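홈 > 모임 소식 > 회의록 > 지난 글 보기
분류: 정기모임 기록 / 욕실·화장대 정리반

클러키스(Clurkis) 살림모임 12월 정기모임 회의록

장소: 비토트베르크(Vitotberg) 2층 큰방
시간: 저녁 7시 시작, 9시 조금 넘어서 마침
기록: 이번 달 서기

1. 여는 이야기

날이 제법 추워졌는데도 다들 목도리를 둘둘 감고 와 주셔서 시작부터 방이 훈훈했습니다. 난로 옆자리를 서로 양보하시느라 오히려 자리 잡는 데 시간이 더 걸렸고요, 보리차가 끓을 때까지 조금 기다렸다가 일곱 시 십 분쯤 본 안건으로 들어갔습니다. 처음 오신 분이 계셔서 짧게 인사를 나누었습니다. 모임에 나오게 된 까닭을 물었더니 "세면대 밑을 열기가 무서워서"라고 하셔서 한참 웃었는데, 웃으면서도 다들 고개를 끄덕이셨습니다. 서기도 끄덕였습니다.

지난달 회의록은 한 군데만 고치고 그대로 받기로 했습니다. 고친 곳은 수건 접는 방법을 적은 부분입니다. 세 번 접는다고 적었는데 두 번 접고 한 번 마는 것이 맞다고 하셔서 바로잡았습니다. 꼼꼼히 읽어 주셔서 고맙습니다.

2. 회비와 물품비 보고

이월금은 2334크로네이고, 이번 달에 갈색 종이와 라벨용 테이프를 사는 데 111크로네를 썼습니다. 영수증은 파란 봉투에 넣어 두었으니 보고 싶은 분은 언제든 꺼내 보셔도 됩니다. 갈색 종이를 꼭 새로 사야 하느냐는 말씀이 있었습니다. 포장하고 남은 종이를 모아 쓰면 되지 않겠느냐는 의견이었는데, 작은 것을 이어 붙이면 가장자리가 자꾸 말려 올라온다는 경험담이 여럿 나왔습니다. 그래서 상을 덮는 종이는 지금처럼 큰 것을 쓰고, 자투리는 선반 바닥에 까는 용도로 모으기로 했습니다. 집에 깨끗한 포장지가 있으면 버리지 마시고 다음 달에 들고 와 주세요.

3. 욕실·화장대 정리반 이야기

이번 달의 제일 긴 안건이었습니다. 욕실과 화장대의 작은 물건들, 그러니까 병이며 통이며 뚜껑 같은 것들을 어떻게 한자리에 모아 두느냐 하는 문제인데, 집집마다 사정이 달라서 이야기가 꼬리에 꼬리를 물었습니다.

먼저 쟁반을 쓰자는 쪽의 말씀입니다. 납작한 쟁반 하나에 매일 쓰는 것만 올려 두면 닦을 때 쟁반째 들면 그만이라 정말 편하다고 하셨습니다. 이 방법으로 가을 내내 지내 보셨다는 분은 아침이 조용해졌다고까지 하셨고요. 반대로 쟁반이 있으면 빈자리가 보여서 자꾸 뭘 더 올리게 된다는 분도 계셨습니다. 듣고 보니 두 말씀이 다 옳은 것 같아서, 쟁반에 올릴 물건을 먼저 종이에 적어 보고 그다음에 쟁반 크기를 고르자는 데서 뜻이 모였습니다.

다음은 키 큰 병입니다. 가늘고 긴 병은 쟁반 위에서 잘 넘어지고, 한 번 넘어지면 옆의 것까지 데리고 넘어갑니다. 벽 쪽에 붙여 세우자는 의견, 컵에 꽂아 두자는 의견이 있었고, 아예 쟁반 밖에 따로 세워 두고 지낸다는 분도 계셨습니다. 따로 세워 두면 눈에 잘 띄어서 다 써 가는 것을 미리 알게 된다고 하셨는데, 이 말씀에 메모하시는 분이 많았습니다.

그리고 뚜껑입니다! 뚜껑 이야기가 이렇게 길어질 줄은 몰랐습니다. 열었다 닫았다 하는 젖힘식 뚜껑이 달린 통은 잃어버릴 걱정이 없는 대신 경첩 둘레에 때가 끼고, 따로 떨어지는 뚜껑은 닦기 쉬운 대신 어디론가 굴러가 버린다는 것이지요. 짝을 잃은 뚜껑을 어디에 둘 것인가를 두고도 한참 이야기했습니다. 과자 상자에 모아 두었다가 한 달이 지나도록 짝을 찾지 못하면 보내 주자는 안이 나왔고, 한 달은 너무 짧으니 두 달은 주자는 분이 계셔서 두 달로 정했습니다.

통을 정리하기 전에는 반드시 열어서 속을 들여다보자는 것도 함께 정했습니다. 속이 어두운 통은 겉에서 봐서는 모르니 불빛 아래로 가져가서 보는 것이 좋겠습니다. 지난봄에 빈 통인 줄 알고 엎었다가 가루를 쏟은 일이 다시 화제에 올랐는데, 당사자께서 제일 크게 웃으셨습니다.

4. 종이 깔고 펼쳐 보기

정리할 물건을 상 위에 넓게 펼쳐 놓고 보는 방법은 여름부터 해 오던 것인데, 순서가 사람마다 조금씩 달라서 이번에 말을 맞추었습니다.

상에 갈색 종이를 넉넉하게 깝니다. 조금 구겨져 있어도 괜찮고, 접힌 자국을 펴느라 애쓰지 않으셔도 됩니다. 물건은 서로 닿지 않게 사이를 두고 놓습니다. 병은 세우고, 통은 뚜껑을 열어 둡니다. 떨어진 뚜껑은 종이 위에 바로 내려놓고, 쟁반은 손이 쉽게 닿는 곳에 둡니다. 여기까지 하고 나서 차를 한 잔 드시는 것을 권합니다. 서두르면 꼭 남길 것과 보낼 것이 뒤바뀝니다.

처음부터 물건을 너무 많이 꺼내지 말자는 당부도 있었습니다. 서랍 하나를 통째로 쏟고 나면 보는 것만으로 지쳐서 그대로 다시 쓸어 담게 된다고요. 서기도 지난달에 꼭 그렇게 하고 말았기에 이 대목은 조금 크게 적어 둡니다. 적게 꺼내고, 넓게 놓고, 천천히 보기로 했습니다. 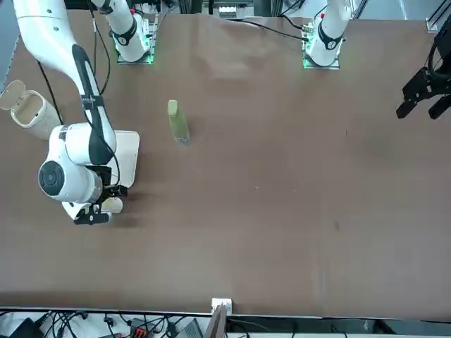
갈색 종이를 깐 상. 흰 쟁반과 뚜껑이 열린 크림색 통, 따로 세워 둔 병.

통을 눕혀 놓아도 되느냐는 물음이 있었습니다. 속이 비었으면 눕혀도 좋고 그러면 안쪽이 한눈에 들어오지만, 굴러갈 수 있으니 상 가장자리에서는 조심하자고 정리했습니다. 병은 내용물이 조금이라도 남았으면 세워 두기로 합니다. 색이 비치는 병은 남은 양을 가늠하기 좋으니 라벨을 앞에 크게 붙이지 말고 뒤나 밑에 붙이자는 의견도 반가웠습니다.

5. 아우(Au) 모임과의 물건 나눔

아우 쪽 살림모임에서 쓰지 않는 쟁반과 통을 서로 바꾸자는 편지를 보내 주셨습니다. 모두 기쁘게 찬성했습니다. 다만 욕실에서 쓰던 것은 깨끗이 씻어 하루 이상 말린 것만 내놓고, 내용물이 남은 병은 내놓지 않기로 했습니다. 물건은 워트스테드(Wotstead) 가게 뒷문 쪽 선반에 모아 두면 되고, 가게에서도 흔쾌히 자리를 내어 주신다고 합니다. 고마운 마음에 그쪽 선반도 우리가 한번 닦아 드리자는 말이 나와서, 물건을 나르는 날 걸레를 두어 장 챙기기로 했습니다.

6. 그 밖의 이야기

차 마시는 시간을 회의 중간에 두자는 제안은 찬성이 많아 다음 달에 한번 해 보기로 했습니다. 생강과자 만드는 법을 알려 달라는 분이 여럿이어서 게시판에 붙여 두겠습니다(버터는 꼭 실온에 두었다가 쓰라고 하십니다). 큰방 창가 쪽 의자 하나가 삐걱거리니 앉으실 때 살펴 주시고요.

7. 다음 모임까지 할 일

- 각자 쟁반에 올릴 물건을 종이에 적어 오기
- 짝 잃은 뚜껑을 상자 하나에 모으기
- 깨끗한 포장지 자투리 가져오기
- 바꿀 물건은 씻고 말려서 워트스테드 선반에 두기

다음 모임에서는 약상자와 반짇고리를 다룹니다. 반짇고리는 통째로 들고 오셔도 좋은데 바늘은 꼭 바늘꽂이에 꽂아서 가져와 주세요.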